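Home | Club Guides | Build Log | Saturday Sessions | Contact

Section 5: Setting up the sofa tidy task

By now you should have the robot standing and both arms answering the controls. If they aren't, go back to Section 3, because I'm not repeating all of Hammad's cable notes here! This bit is my favourite part of the whole guide, and it's the one new members always want to skip ahead to.

1. Put the garment on the seat and scrunch it up a bit. We like a light grey one on the pale sofa (horrible for the vision code, great for learning).

2. Leave the cushions and the side table stuff where they are. Rumia, our picking program, has to cope with a lived-in couch.

3. Walk the robot up until it's facing the seat, with a hand out to either side. Check the head view on the laptop before you go any further.

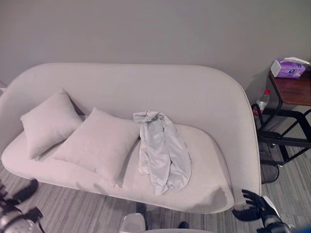 Photo: Parisa Daneshvar / Solside Robotics Club

4. Look for the whole garment in the head view, sleeves and all. If a sleeve is hidden, shuffle the robot, please, and leave the garment alone.

5. Load the colour profile. Ours is number 156 and it lives in the Sibiya folder. Lwazi made it for pale fabrics, and I've yet to find one that does better under our lights.

NOTE: If you get a "low contrast" warning, tap through it once. If it comes back, redo step 5 and then have a biscuit, as the profile takes a while to load.

6. Bring the arms in over the seat, slowly. I keep the speed at 11 for this and I'd ask you to do the same until you've had a few turns.

CAUTION: Keep your own hands off the sofa once the arms are live. One person on the stop button, always, even if you're only nudging a wrist.

7. Close one hand on a loose end of the fabric and keep the other open above the rest of it. Grabbing with both at once just gives you a tug of war.

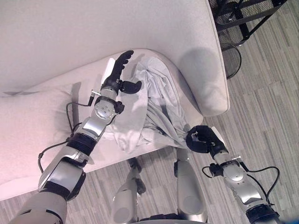 8. Lift a little, wait, then lift again. Ankit goes up in one big swoop and gets away with it, but I never have, so I'm teaching you the slow way. If the fabric slips, open the hand fully before you have another try.

9. Save the run under your own name. Genalyn goes through them at the end of the day and she can't do much with "test test final".

NOTE: Zolska, the folding program, is covered in Section 6. Don't start it with the arms still over the seat.

Questions? Catch us at the Solside clubroom or use the Contact page | © Solside Robotics Club | Back to top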